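Relow table oil, 236 ml tin

Home > Wood care > Oils and waxes

I get asked about this one more than anything else in the shop, so I'll just tell you how I use it. Relow is a thin, clear oil for indoor tables, and I've been putting it on my own kitchen table every June for years (yes, once a year, that's plenty for most people!).

Wipe the top down, let it dry overnight, then go over it lightly with 400 grit paper, always along the grain. Put a little oil on an old T-shirt and rub it in thin - thinner than you think. Wait fifteen minutes and wipe off whatever is still sitting there. Do it again the next day if the wood looks thirsty.

It won't turn pale wood orange, and I'm picky about that. My friend Niamh Fahy tried the Hegazy oil on her table first and came to me for a tin of this the week after. Hegazy is lovely on walnut, mind you, and I do stock it.

Pale tops, the first with a place setting:

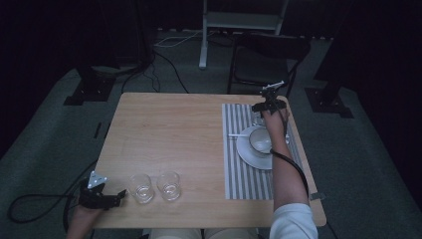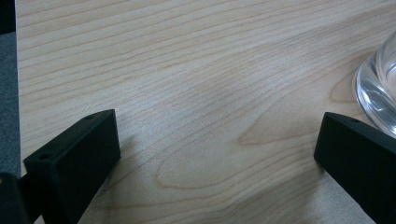 Please lay the used rags out flat outside until they're stiff, and don't ball them up in the trash. Oily rags can heat up by themselves and catch fire.

Already got varnish or lacquer on your table? Skip the oil, it can't soak in. You want the Pumero cleaner for that, item 324.

Item number: 1804
Size: 236 ml
Finish: low sheen
Goes with: Tritby cotton cloths, pack of six

Not sure how many tins? Send me the length and width of your table and I'll work it out for you.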